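Visual Odometry on Low-Texture Work Surfaces: Notes on the Lilta Tracking Revision

Filed under: perception, tooling
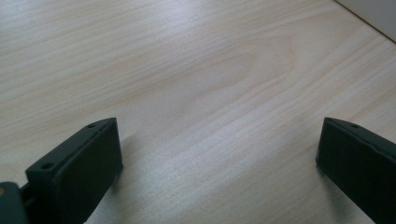
A reader, Prita, wrote after the previous entry to ask whether wood grain should be treated as texture at all, given that the lines run parallel for long stretches and one patch can easily be matched to its neighbor. The objection is a fair one, and it has shaped the revision described in this entry.

Lilta is the tracking package maintained at the Drerthorpe workshop. It estimates the motion of a wrist camera from the image stream and passes the resulting trajectory to the planner. Until November, the front end selected corner features by contrast alone. On a varnished tabletop this produced two kinds of error. Features were placed along the edge of the glare, which moves with the viewpoint and does not belong to the table. Features were also placed on the gripper fingers, which remain fixed with respect to the camera and therefore report that no motion has taken place.

The second error has been corrected with a static mask. The mask is drawn once for each finger opening and interpolated between openings. It now includes a margin for the soft shadow that falls on the wood beside each finger, as the earlier version followed the plastic too closely.

The first error required more work. Saturated and nearly saturated regions are now given a low weight instead of being removed, so that faint grain inside the bright band may still contribute. Candidate features are then tested for direction. A point lying on a straight grain line constrains motion across the line and provides almost nothing along it, and the solver is now informed of this. Curved figures in the wood, such as the nested loops of a cathedral pattern, are constrained in both directions and receive full weight.

The revised front end was run over 124 recorded sequences. Tracking was lost in 49 of them before the change and in 7 after it. All of the remaining failures occurred where the view contained straight grain only. Inertial data would be the usual remedy, and the Kimaro interface already exposes it, although its timestamps have not yet been aligned with the camera clock.

The mask editor has been moved out of the main package and must be installed separately. Existing mask files will load without conversion, but the shadow margin defaults to zero in those files and should be set by hand.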